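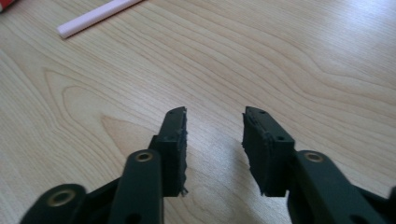 Hand-held gripper, jaws open over the bench. Note edges of both pads.

December 2025
Equipment planning, hand-held grippers and spares

Purpose of this entry: fix the numbers for next year's request before Vimala Rajan closes the sheet. The November draft is superseded. Its spares line was copied from the year before and did not include pads at all.

Ceiling for the whole request is £3,886, VAT included. Split as it stands:

Grippers, two further units: £2,000
Pads, bushings, fixings: £600
Filament and printer parts: £500
Remainder: unallocated, see end

Pads. Foam on both jaws is ragged along the edges, worst low down on the left one, where a tuft is standing out. The printed parts look sound by comparison. We have been treating the pads as part of the jaw and replacing the pair together, which wastes a good print each time. Proposal is to buy foam in sheet and cut our own, and to hold cut sets in the drawer. Need a cutting template first. Knife and ruler gives a poor edge on soft foam and I suspect a clean edge lasts longer, though I have no data for that. Will start a log: date fitted, date changed, which jaw.

Foam grade. Prurach list three densities in the thickness we want. Telix list one, cheaper by the sheet, delivery charged separately. Asked both for offcuts. Do not order full sheets until the offcuts have been glued up and tried. Open question whether to stay with dark or go to a lighter colour. A light pad would show dirt sooner, but it would also stand out better against the jaw when going through footage. Ask the annotation side before deciding.

Bushings. Brass eyelets at the pivots, keep as they are. The alternative is a flanged bearing from Rerkeo, which would mean reprinting every link with a larger bore and changing the assembly notes. Cost per unit goes up for a gain we have not measured. Not for this round. Buy eyelets by the bag and check the outside diameter on arrival, as the last bag was a mixture of two sizes.

Links and jaws. Print in-house. Palaniappan quoted for moulded parts and the tooling charge alone would take the whole request. Could be looked at again if the design stops changing. The hole positions on the jaws have moved twice this year, so it has not stopped yet.

Filament. Same dark green, matte. One supplier, one batch if possible. Shrinkage differed between batches and the pivots came out tight on one set.

New units. Two is what we can afford with mounts and cabling. Three was requested. With two we can keep one on the bench as the reference and not strip it for parts, as happened in November. Reference unit to be labelled and stay labelled.

Unallocated. VR wants it held against postage and price rises. I would put part of it towards a second print bed, as the printer is idle while parts cool. To discuss.

Actions
Me: template drawing, wear log, chase Telix for offcuts.
VR: confirm whether delivery comes out of the spares line or is charged centrally.
Either: count eyelets in stock before ordering.

Bench mat also wanted for the small loose parts, not costed yet.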